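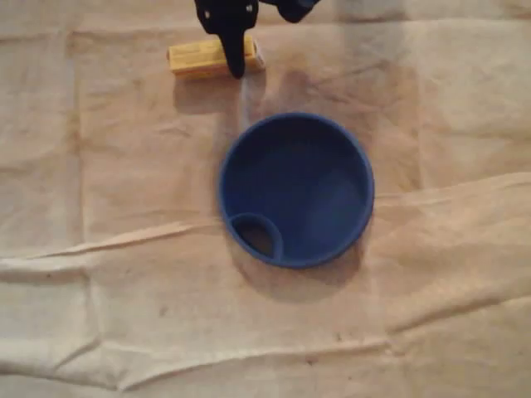
How do I keep small parts together when I'm working on a drop cloth?

Put one container on the cloth before you start, and drop every loose piece into it as it comes off. Pick it up only when the job is finished.

Hok-lam Leung wrote in with that advice after reading our March item on refitting cabinet hinges, and it is worth passing along. Canvas is kind to a bench top, but it wrinkles, and a short screw can sit in a fold until you shake the cloth out over the driveway. Hok-lam lost 2 screws from a Nustodwood drawer kit that way and had to buy a bag of 20 to replace them.

The container doesn't need to be special. A plastic cup or small bowl in a strong color is easy to find on beige cloth — blue is good. Go for a wide mouth, and look inside before you use it. Some have a recess or an opening molded into the bottom, and small washers will find it. A piece of tape on the underside takes care of that.

Larger pieces such as blocks and spacers can stay on the cloth next to the container. Bright ones are easier to keep track of. If yours are bare wood, put a strip of colored tape on each.

When you're done, empty the container first, then fold the cloth in from the corners and shake it over a tray.

The Cuesta workshop has canvas cloths to lend to members for up to 27 days. Ask at the front desk, and please bring them back folded.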